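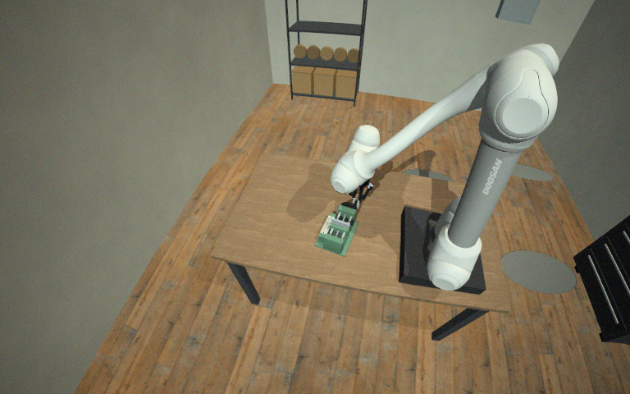
Nordale Fixture Set, data card

This set holds simulated examples of one arm with a two-finger gripper working at a small green fixture on a wooden table. It was prepared at Nestar for training policies from demonstration. There are 565 episodes, all made by teleoperation in the simulator.

Each episode is saved with the views of 3 cameras. The close view is taken over the fingers
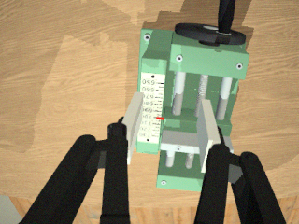 and it is the one to use when the scale and the red pointer matter for your task. The printed numbers are blurry at this resolution – please do not use them as labels. Joint positions and the gripper opening are stored in a separate file with the same episode name. 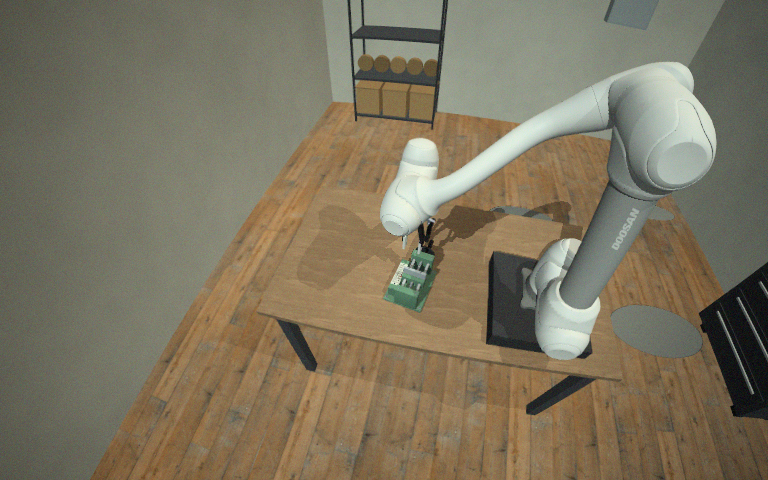

Can I train with only the room views?
It is possible, but our small test in March was weaker without the close view, so we suggest keeping it.

Splits

The test part has 64 episodes and the validation part has 92. All the others are for training. Please keep the splits as they are, so that results can be compared. 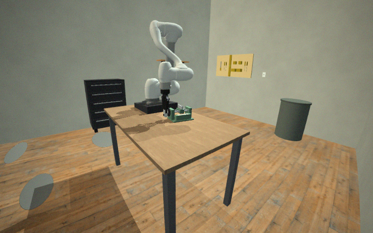 Valquíria Conceição: I would add that the policy should also be tested with other table textures – wood alone is too easy.

Other textures are planned for the next version.

Last change: 2023-05-29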